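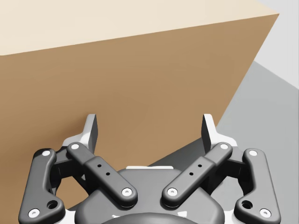 Why does a package get weighed and measured before it gets a price?
Carriers charge for the room a package takes up in the truck as well as for its weight, and they bill you for whichever comes out higher.

Notes for Week 4, Shipping for Small Shops
Murray Rutherford

Welcome back, everybody! Last week we got a bit carried away with returns (my fault, I do love a good returns story), so tonight we go slowly through dimensional weight. Multiply length by width by height in inches, then divide by the carrier's divisor. In class we'll use 214, which is the one in our pretend Prerkeo rate sheet, and you should always look up the real one before you quote a customer.

Say your pillow order comes to 49 pounds on paper and 39 on the scale. You pay for 49, and I'm sorry, it hurts every time.

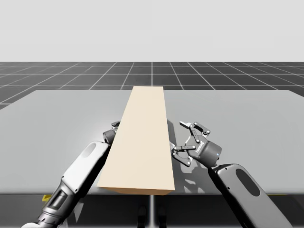 Light gray table with rounded corners, on a tiled floor.

Before next class, please read the Hundora chapter and work out the billable weight for three things you sell or would like to sell. Round every side up to the next whole inch first, and bring your arithmetic along even if it's messy!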